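How to plan a city break without falling for the "must-see" list

Every travel site has a list of the top sights in every city, and most of those lists were copied from one another. I spent years following them. I have queued for a viewing platform in fog and eaten a very ordinary dumpling because a magazine had called it life-changing. What follows is how I plan a short city trip now, using Karnstead as the worked case, as I went there last July and made fewer mistakes than usual.

Step 1. Work out how many hours you really have

A "three-day break" is rarely three days. Take off the flight, the airport train, the wait for your room and the morning you lose to packing. My three days in Karnstead came to two afternoons and one full day. Write the number down before you look at a single attraction.

Step 2. Be suspicious of the city pass

The Zillport pass covers the trams, the river ferry and a long list of museums, and the website tells you how much you will "save". That figure assumes you visit everything on the list. Price up only what you would have paid for anyway. When I did this the pass lost, even with the ferry thrown in. It may win for a family, especially on a wet weekend, but do the sums with your own plans and ignore theirs.

Step 3. Read the bad reviews first

The old town hall tower has 3,704 reviews on the booking site I used, and nearly all of them say "amazing views". That tells you very little. Sort by lowest rating and look for complaints that repeat. With the tower it was the stairs and the timed entry, and both turned out to be fair. One person angry about the weather can be skipped. Ten people angry about the same ticket desk are worth your attention.

Step 4. Choose where you sleep by the map

"Minutes from the centre" can mean minutes by taxi at four in the morning. Put the address into a map, find the nearest tram stop, then check when the last tram runs. I also look for the nearest place that sells breakfast. Hotel breakfasts in Karnstead tend to be priced for people who haven't looked outside.

I stayed in Vávra, the neighbourhood across the river, and would again. It has bakeries, a decent laundromat and almost no souvenir shops. The guidebooks call it "up and coming", a phrase I remember from guidebooks I owned as a student.
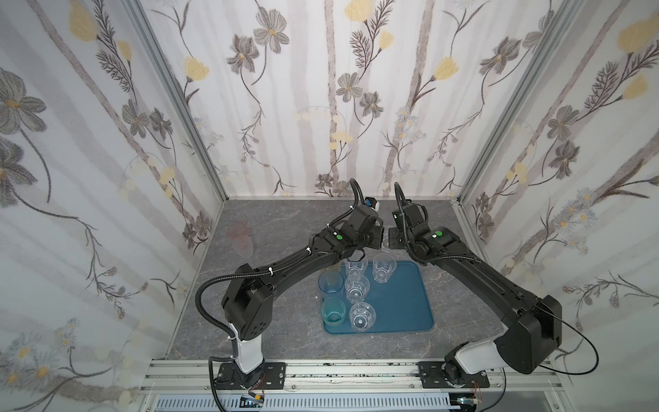
Cups at the ready, with flowers on every wall.

Step 5. Book one thing per day and leave the rest loose

One fixed booking is plenty. If it goes well you have the rest of the day to wander, and if it's a dud you haven't wrecked a schedule. My one booking on the full day was the Dirora Gallery, on the advice of Danica Brabec, who used to live nearby. She told me to start on the top floor and work down, against the arrows. Good tip. The crowd goes the other way.

Step 6. Set a walking limit

Anyone who says a city is "totally walkable" is either very fit or is selling walking tours. I plan on around 5 kilometres a day before sore feet start making my decisions for me. Past that, take the tram. If you have kids or a bad knee, halve it and plan your benches.

Step 7. Treat "local favourite" as advertising

A sign in five languages saying "where the locals eat" is not for the locals. Walk two streets back from the main square and look for a short menu. This doesn't always work - I had a grim soup behind the fish market - but at least a grim soup there is cheap.

Step 8. Keep a little money back

I hold 100 dollars' worth of local cash apart from the rest, for the taxi I swore I wouldn't need. I've used it on most trips.

Opening hours and pass prices were checked on 28/03/2025. Check them again before you go, on the venue's own site.

Arnulfo Ríos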